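# two-arm club build, sorting brake parts, need opinions

**fendell_shop_rat**

OK so our club at Fendell is doing a brake parts project with two arms this semester. The job is little black rings onto a metal tray, pads set aside in pairs. We've got until May to get it running on its own, and right now the left arm does rings and the right arm does pads. Sounds simple, right?

The pads are killing us. They're curved and long, so when the right gripper grabs one anywhere near the end, it tips over and points at the table. Rings are way easier. 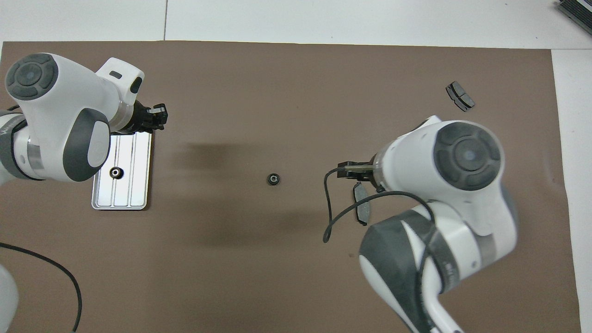
*One ring on the tray, one to go, and the right arm with the droopy pad*

Gripper force is set to 700 out of 4000 on our controller. Should I just crank it?

**maver_mike_ish**

Nope, don't crank it. We went up to 900 on ours at Maver and all it did was make the part squirt out sideways. Grab closer to the middle!

Also your cable would make me nervous. That loop by the right gripper is hanging right down over the mat. Strap it back along the arm before it snags a ring.

**torque_noodle**

Gonna disagree on force, 700 is low for something that heavy. Middle grab AND more squeeze. Try it in small steps and quit when it stops tipping.

I do like the brown mat though, we run on bare white table and our dark parts throw glare all over the place.

**maver_mike_ish**

Heavy?? It's a brake pad, not an anvil. I'd put some grippy tape on the fingers before touching that number.

**fendell_shop_rat**

lol ok, tape first. I moved the grab point in by 12 mm last night and it already hangs flatter, so I think you're both kinda right. Cable's getting a strap tomorrow.

Other thing: both arms want the middle of the mat. Do you guys let them move at the same time or make one wait?

**zhong_lab_lurker**

Make one wait. We tried the fancy version with the Harus planner and spent weeks on it, then went back to a plain "my turn, your turn" flag. Slower, sure, but we quit bumping wrists.

**torque_noodle**

Weeks? Ours took an afternoon. Post your config and I'll take a look.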